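Tritari: Progress Report 2
Robot-assisted PC disassembly and reassembly, shared workshop build
25 February 2023

1. Scope

Tritari is a workbench cell for handling parts inside a used desktop PC. The task for this period was limited to the processor: pick the chip from a fixture, bring it to the socket, and set it down flat. Closing the retention bracket is left for April.

2. Bench and fixture

The case lies on its side on a table of slotted aluminum extrusion. A 3D-printed tray sits against it and holds the chip in a shallow recess with the heat spreader up.

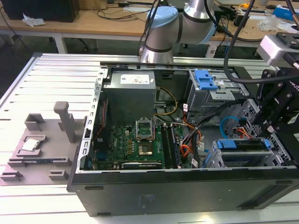

The tray was printed in gray with a wall height of 7 mm. The first version had no stops along the near edge and shifted when the arm pressed down during a pick. Version 2 adds blocks there. Print time went up by 17 minutes, which we accepted.

Tray position is taught once per session from the tall post. The control script, Swati, stores it as an offset from the robot base, so the tray has to be taught again if the table is bumped.

3. Wrist view

The fixed view gives the overall layout but not the height of the fingers over the board. A wrist camera was added for the final approach. Its view includes the gripper plates, the memory slots and part of the drive bay. Cable bundles cross the memory slots, and the matching code (Pandska) first reported them as slot edges. A mask over that region removed most of the false matches. The mask is drawn by hand for each case model.
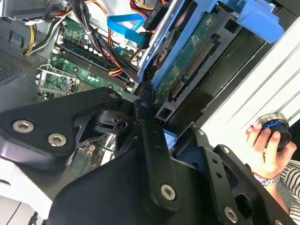 4. Approach path

The arm comes in over the rear rim of the case. The gripper must clear the power supply and both drive cages before it turns toward the socket. The following rules were set:

Raise to the safe height before any sideways move.
Keep the wrist camera cable on the outer side of the arm.
Stop if the measured force passes the limit in the Swati settings file.
Do not begin a place move unless the socket bracket is fully upright.
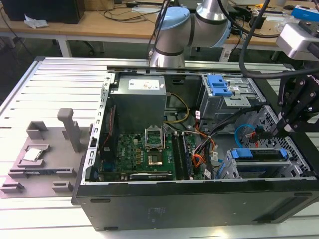
5. Open items

We logged 157 approach moves to the socket without a chip in the gripper. Repeatability was good within a session and poor between sessions. We suspect the taught tray position and will fit locating pins to the table.

The finger pads wear at the corners. A softer material is on order from Drivava.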